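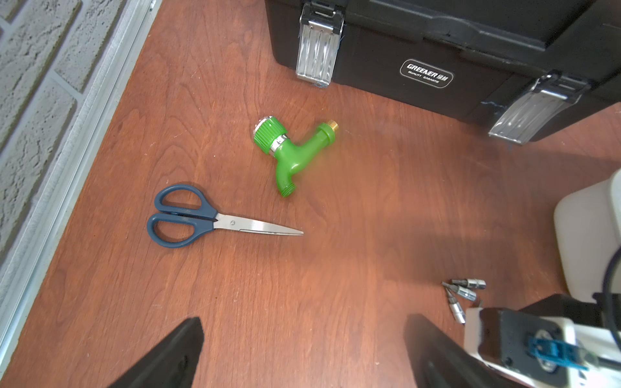

Tap, scissors and socket bits on the sorting table, with the toolbox behind.

Progress report on the Arnthorpe tool library, for the Trandum small grants fund
Friday, January 5, 2024

Hello all, and a happy new year! I promised you something a bit fuller than my last email, so get yourselves a cup of tea.

The big job since the autumn has been going through the donated tools, and I have to say I underestimated it. People in Arnthorpe have been wonderfully generous, but they do tend to give you the whole contents of the shed in one go – a decent toolbox, a pair of scissors, a green plastic tap for the garden and then a great many tiny silver bits that could belong to anything. I love it, but it does slow you down.

Your grant was 1320 pounds and we have spent 1140 of it. Most of that went on shelving and storage boxes, and the rest on printing the loan cards and a second-hand label printer (which jams, but only on the long labels). The money left over is set aside for replacement bits and a proper set of trays. I've kept all the receipts and can send copies whenever you want them.

We opened for lending in December, on 2 Saturdays, and lent out 8 items. I'd hoped for more, but it was a filthy wet month and most people's minds were on other things. The Rivadeneyra Street allotments have asked whether they can have a regular slot once the digging starts, so I expect the garden shelf to be the busy one by spring.

The small parts are still the sticking point. Screwdriver bits are the worst of the lot, being so little and so alike, and they end up in every box whether they belong there or not. The way I do it now is to get everything out on the table first, put the bits I've checked into a tray and leave the doubtful ones where they are until I've got the patience. It's slow going, and I'm behind on the plan I sent you. I had put down the end of the year for the full catalogue and it will be spring instead – sorry about that.

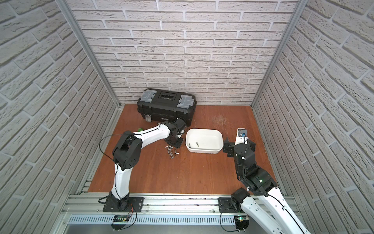
Will borrowers be able to take single bits, or only whole sets?
Whole sets only to begin with, each in its own labelled box, and we'll look at it again when the catalogue is finished.

Next on my list is the Dratora spreadsheet, which is what we're using to keep track of loans. It works well enough for the big things, but I need to add a column for missing parts before I put the bit sets on it. After that I want to sort the plumbing odds and ends and find out which of the taps still have their washers.

I'm not asking for any more money this time. What would help is an extra month on the catalogue, if you can agree to that by email, and I'll send the new dates over once I hear from you.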